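Marras Residents' Forum: Painted brick in communal rooms

wurkent_lettings
Members are reminded that white masonry paint requires renewal every 5 years. Applications close in April.
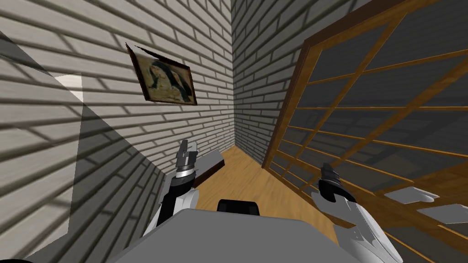 White brick with framed picture, computer render.

fivilum8
With respect, five years is excessive. Our block in Nurkerville has gone over 8 without repainting.

hallkeeper_m
I must disagree. Ours began flaking after 2 winters.

fivilum8
Was a primer applied beforehand?

hallkeeper_m
It was not.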